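# Lighting notes for the shared office

I moved desks in April and spent the first week working out why my eyes were tired by 3 p.m. The ceiling is white corrugated decking with exposed beams and fluorescent tubes. 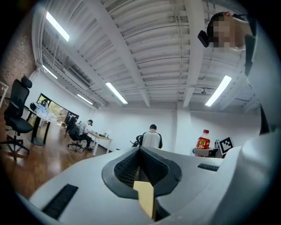

My old spot put a tube directly behind my head, so the monitor picked up a stripe of glare across the top third. Tilting the screen forward 7 degrees moved the stripe off the text. Turning the desk 30 degrees removed it. I kept the turn and undid the tilt.

The chair took longer. It's a mesh high-back on casters, and the headrest was set for someone taller. Dropping it two notches fixed my neck. Stella Ogola lowered her armrests to match the desk height and reports less shoulder pain.

Remaining issue: air from the duct. It reaches my desk when the fan is on high. Pacita Tagle wants to try angling the vents on Wednesday. Until then I have a sweater on the back of the chair.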